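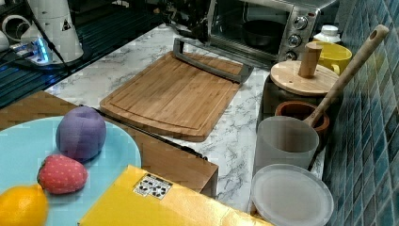

Conneely Pictures Brings "The Zemetti Inheritance" Back to Theaters, Ending and All

27 January 2022 -- Conneely Pictures said today that its family comedy "The Zemetti Inheritance" will return to 100 screens in July, in a new cut that is 16 minutes shorter than the one audiences were so frank about.

The film, directed by Colm Dunne, follows three cousins who inherit a failing seaside hotel and the ghost who still runs its front desk. It first opened on 384 screens. By its second weekend it was on rather fewer, and the studio stopped sending out press releases.

Then came the letters. Conneely has received 1,281 of them, almost all about the ending, in which the ghost explains the plot of the film to a horse. The new cut keeps the horse. The explanation is gone.

"I was told the ending was brave," said Dunne. "I was told this by people on their way to the parking lot. I've had time to think it over, and I now believe they wanted to get to the parking lot."

Ultan Tully, who plays the ghost, has recorded new dialogue for two scenes and loses his song. "I took lessons for that song," said Tully. "My neighbors are pleased with the decision. I look forward to seeing the picture, which I have so far managed only in parts."

The score, by the duo Skesus, has been remixed, with less accordion in the first hour. Fans of the accordion will find plenty of it in the second.

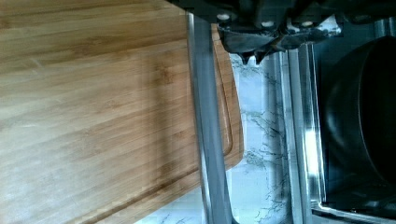
Release Details

The new cut will be handled by Ruvus Distribution, which also handled the old one and has asked us to say that it is very excited. Theaters and showtimes will be posted in the spring. Anyone who kept a ticket stub from the first run can trade it in at the box office for a small popcorn -- one per stub, no questions about the horse.

A sequel is not planned at this time.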